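4.2 Folding and stacking of shirts

Shirts made up the largest group of items in the study. Of the 552 garments recorded across the households, 462 were folded, and the rest were put on hangers or returned to a drawer as they were. This section deals only with the folded ones.

We sorted the folding methods by where the first crease was made. In the table method, the shirt is laid flat, the sleeves are turned in and the body is brought up from the hem. In the standing method, the shirt is held in the air by two of its corners and the first fold is made before it touches any surface. The table method needs a clear area at least as wide as the shirt with its sleeves spread out, and in the smaller homes this was often hard to find. Beds were used most, then ironing boards, then the floor.

Grewal's earlier coding sheet treated the standing method as a shortcut used by people in a hurry. Our notes do not support this. Several people who had plenty of flat space still began in the air, and when asked they said that the weight of the cloth pulled the creases out for them. One person in the Cillex flats used the standing method for T-shirts and the table method for anything with buttons -- a split we had not planned for and had to add to the sheet in December.

Prints and trims also mattered. People tended to pick a side to keep outward, and with sports shirts this was usually the one with the lettering. Where a shirt had a stripe at the collar or sleeve, some lined up the two halves by the stripe and paid little attention to the seams. Plain shirts were turned over more often before the first fold, and 7 of the plain ones were started again from the beginning.

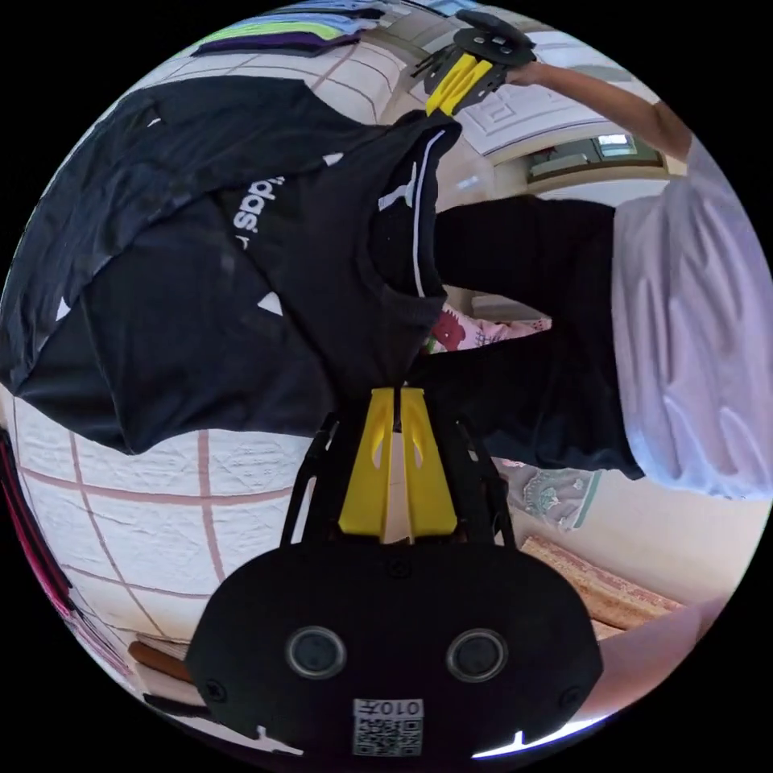
Reading time for this section: 2 min

Figure 3. A black Adidas T-shirt held up between two grippers and partly folded, with a stack of folded clothes in purple, lime green, light blue and white.

The stack in Figure 3 has clothes of several colours in one pile. We had expected sorting by owner or by type to be the rule, as Lyimo found in the Trelley interviews, but mixed piles were common and were split up only at the cupboard. Height was kept low. Once a pile began to lean, a second was started next to it, even where the first could have taken a few more shirts.

Stacking order is harder to report. We noted whether each shirt went on top of the pile or was slipped in lower down, and the second case was rare -- mostly small items placed under larger ones to keep the top level. The Ziółkowski measure of pile evenness was tried on these records and is discussed in section 4.3, together with the results for towels.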